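Chapter 4
Putting Things in Order

I once spent most of a December looking for a single folder. It was in an archive in Cakthorpe, a small place with 3088 boxes, and every box had a neat label in the same careful handwriting. The trouble was that the labels followed the order in which the boxes had come through the door, and I wanted a person's name. I had a name and the archive had a calendar (you can guess how that went!). 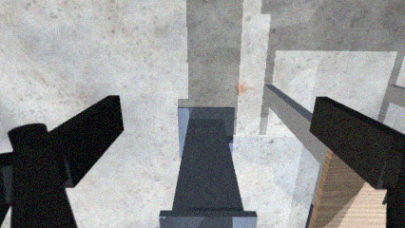
So this chapter is about order, and mostly about the alphabet, which is the order you and I learned so early that we forget somebody had to choose it. There's no good reason for M to come before N. It doesn't sound earlier, it isn't used more, and it certainly isn't simpler to write. We just all agree on it, and that agreement lets a stranger walk up to a shelf and find what she wants.

Think about the floor of a big warehouse for a minute. You could store things by size, by weight, by how often people ask for them, or wherever there happens to be a gap.

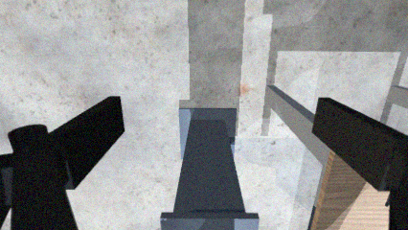

Figure 4.1 A dark blue object on a pale, speckled surface.

Each of those choices helps one person and annoys another. The Benavides catalog, which we'll pick apart in section 4.3, tried 2 of them at once, and I still have a soft spot for it.

Letters don't have to go in alphabetical order either, of course. Keyboards get along fine without it, and your fingers learn the layout long before you could recite it. I tried writing mine out from memory last night and got stuck after 10 letters, which was a bit embarrassing for someone who types all day.

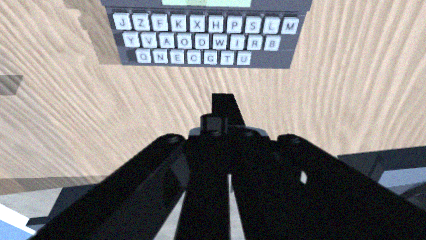

What I'd like you to hold on to, then, is the difference between an order for finding and an order for using. A dictionary is the first kind. A kitchen drawer is usually the second, and if you've ever cooked in someone else's kitchen you know how private that kind can be.

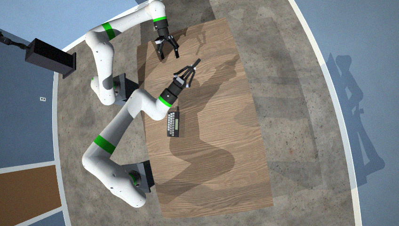

Edvin Sundqvist read a draft of this chapter and objected that a dictionary is for using too, and that I was drawing my line in the wrong place. He would rather ask who already knows where things are and who doesn't. I think that's a fair complaint, and we'll come back to it in section 4.2, once we've looked at the 402 cards of the Godik index.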